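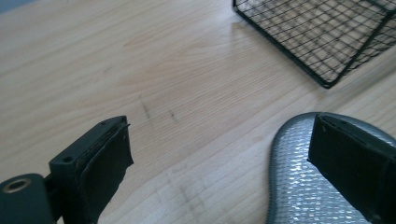

13 July 2018

The two marks on the light table, and the basket

Up early and did the table first, before I could find something else to do. I put the black wire basket up at one end and went at the two dark marks near the middle. One is a thin grey streak, the other a smaller spot. Damp cloth, then a drop of washing-up liquid, then the cloth again. I don't want to use anything rough on pale wood. I did that to the shelf in Zakaria and the patch still shows.

Moved on to the basket. It has held post, pegs and at one time onions, and from now on it is for cleaning things only. The grey sponge went in first. 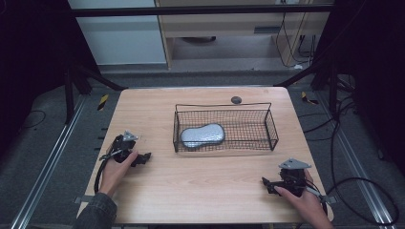
The wire basket on the table, with the sponge in it.

The small round disc can stay at the back until I decide where it lives. I looked in the drawer for the Trakidex receipt and found the instructions for the old kettle, which went in the recycling. The meter reading was in there too: 2,265. Copied it on to the calendar.

Had lunch standing up. Cheese and the last of the bread. 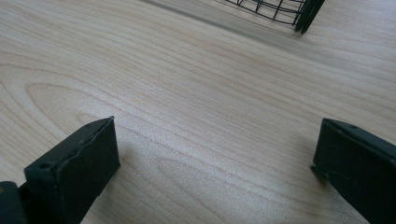
I keep meaning to oil the wood and the tin says to leave it 7 hours between coats, so it will have to be a day when I don't need the table. Two coats should do it. The tin was £32, more than I wanted to pay, and it has been under the sink since spring.
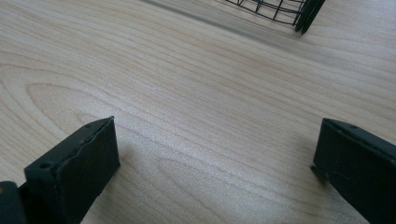 Rang about the bins in the afternoon and was told to ring again. Soup for tea. Must buy cloths tomorrow, and bread.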